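Free Pies If It Goes To Penalties: Do Food Giveaways Bring People To The Match?
Project report by Nassoro Rashidi

I picked this topic because I love local soccer and I love pies, so it was a pretty easy choice! Jestia, the bakery beside the Wurden ground, promised a free pie to every ticket holder if the cup final went to a shootout. I wanted to know if an offer like that changes who turns up.
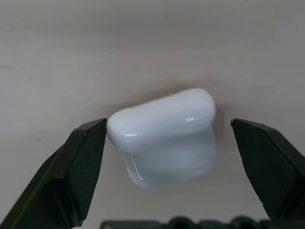

What I did

I got the gate numbers from the club and handed out a one-page survey at the final against Villanueva. I got 111 filled in, which was way more than I'd hoped for (thank you to everyone in the north stand).

What I found

The semi-final drew 2000 people and the final drew 3317. That's a huge jump, but a final is always going to be bigger, so I can't give the pies all the credit. Most people in my survey had heard of the offer, and my favourite answer was from a Varell supporter whose team wasn't even playing. She came for the pie!

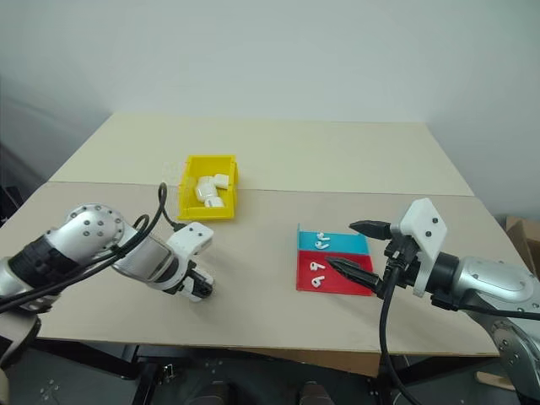 The match finished 2–1 in normal time, so no pies were given away. I asked the bakery if they were relieved, and they said they'd had a very busy afternoon selling them instead.

Next time I'd like to survey a regular home game in November too, so there's something fairer to compare with.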